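Ellholm H2 Dexterous Hand Kit: Bench Review

Jul 24, 2025
By the hardware desk

The Ellholm H2 is a five-actuator hand sold as a retrofit for mid-size research arms. It ships with a wrist adapter, a cable set, two pairs of fabric finger covers and a license for Ballik, the control package Ellholm bundles with all of its end effectors. The price is $1685. We ran the right-hand version for household pick-and-place work and logged 400 grasps before writing this.

Mounting is simple. The adapter plate takes four bolts and the supplied wrench fits them. Cable routing needs more thought. Power and data share one black lead, and the supplied clips are too small for it. We used our own. Firmware on the unit as delivered was one version behind, and Ballik would not open a session until it was updated. The update took two attempts over USB and failed both times over the network.

Calibration is a guided routine. Each finger closes against its stop, opens, and closes again at reduced current. The manual recommends repeating it after every 800 cycles. Repeat it sooner if the covers are changed, as the fabric adds enough thickness to shift the contact threshold.

The main test was fruit into and out of a plastic basket. Apples are a fair load for this hand: rigid, smooth, irregular, and easy to bruise if the current limit is set badly. The default grasp profile, called "round medium," puts one finger over the top and supports the fruit from beneath.
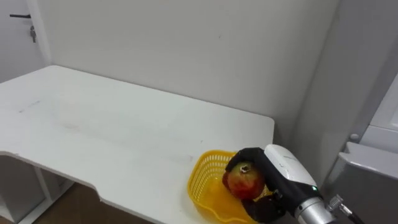 Of the 400 grasps, 236 were apples and the rest were lemons, cups and small boxes. The hand dropped very few apples with the covers on. With the covers off, the bare fingertips slid on waxed skin and we had to raise the current limit by two steps. Cups went well by the rim and poorly by the handle. Flat boxes remain a weak point – the fingers will not go low enough at the edge of a table to get under them.

Basket work showed one more limit. The fingers need clearance to open on release, so a drop near the rim tends to catch it. Setting the release point over the center of the basket cured this, at the cost of a slightly longer arm path.

Ballik is adequate. Grasp profiles are plain text files and can be edited by hand. The live current plot is useful. The error messages are not: code 12 covers overcurrent, a loose connector and a missing license.

Noise is low, and the hand stays quiet while holding. The covers pick up dust and should be washed cold.

We would buy it for lab work with objects of this size. For flat parts, a parallel gripper costs less and does better.

Related reviews
Lindqvist parallel gripper, second version
Jalleo wrist camera mount
Cable management for small arms
Ballik without the bundle: is the license worth it?

Last updated: August, firmware notes revised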